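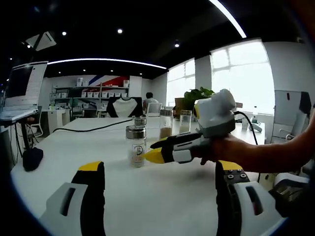 Rules on the wall at Gosling: my lab tour

Home Visits Notes Archive Contact

I finally got myself onto the Gosling tour (booked in October, got a place for Jan 15, 2022), and I went mostly for the house rules. They teach robots to handle jars and bottles by having people do it first with hand-held grippers, and every person at the table works from the same two-page sheet!

My favorite rule is about cables. Each one has to be checked before a session starts, and if it snags you stop and start that take over. Glass gets its own paragraph – lids on, nothing chipped, and no passing a jar from one person to another. Two people can work at the same table, but they have to agree out loud who moves first.

A batch is 64 takes, then you put the gripper down and rest your wrist. I asked if anyone skips the break and got a very firm no. They keep a log too, 153 pages so far, and I was allowed to flip through it. Lots of entries about loose screws, so now those get checked every 500 takes.

I'd love to see the same sheet at Pledby, where I'm going next. Parking at Gosling is tight, by the way, so take the bus.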